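How to run a robot demo table at an open day

I've run the demo table at our open day in Stastville twice now, and the first time was a bit of a mess, so I'm writing down what I do these days in case you've been handed the same job. We have a two-arm setup on a white tabletop, and the job it does for visitors is spelling: it puts letter tiles into a little wooden tray. You can swap in any task you like, most of this will still hold.

Pick a job people can follow from the doorway

In February we showed sorting screws by length. Great engineering, terrible show! People watched for a few seconds, nodded politely and went off to find the coffee. Spelling works so much better. Kids call out the next letter before the arm has moved, and grandparents do too.

Keep the words short. Three letters is plenty for a first go. My standing list is "rot", "dog", "sun" and "map", and I save Kuruc (our project name, don't ask me to pronounce it the same way twice) for people who hang around.

What to get ready the day before

Clear the middle of the table completely. Bags, spare parts, cups and so on can go along the far edge, well past where the arms reach.
Give the table a wipe. Sticky tiles are a pain.
Run your shortest word 6 times in a row. If it misses more than once, fix that first and leave the fancy stuff alone.
Check the cables through a full reach on both sides. You want enough slack for the wrist to turn, and no loop that can hook on an elbow.
Print a sign with the start times. I do a run every 30 minutes and let people ask questions in between.

Setting up a run

1. Put the tray in the center, groove toward the robot. I mark two corners with a pencil so I can put it back after somebody has picked it up. (Somebody always picks it up.)

2. Lay out only the tiles for this word. I used to spread the whole alphabet out and the table turned into soup.

3. Leave a bit of crooked in it. If every tile is lined up perfectly, visitors assume the whole thing is a recording. A tile sitting at a slight tilt makes them lean in.

4. Seat your helper at the side, next to the loose tiles, with one hand near the stop button. Anežka Havlíček did this for me all afternoon on 20th August, and she's very good at saying "hands back, please" in a friendly way.

5. Start at the slow speed. I know, you'll want to show off. Do the first word slow and the second one faster.

Stopping partway

My favorite trick is to pause before the last letter. Fill the tray from the left, hold both arms still and ask the room what comes next. It's also the best moment to talk about the grippers, when everyone can get a good look at the fingers with the jaws open.

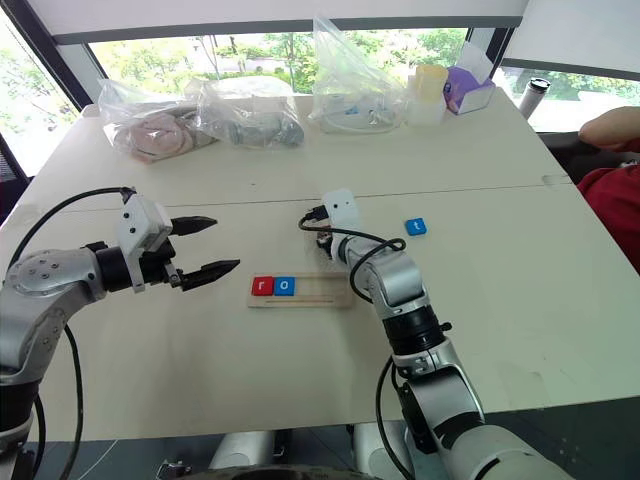 Two letters in the tray, and the "t" still to come.

When you've had your guesses, carry on from the same point and don't reset. If you reset, people feel cheated - I learned that from a very stern boy in the front row.

If a tile gets dropped

Let it lie and stop the run. Say out loud what you're doing, put the tile back on the table and start that letter again. Visitors like this part more than you'd think, and I had better questions after a drop than after any clean run.

Our groups are capped at 18, and that's as many as can see the tray comfortably. The Borkon people, who run a similar table, let in more and put up a screen. I haven't tried it yet, but I've asked to borrow theirs for next time.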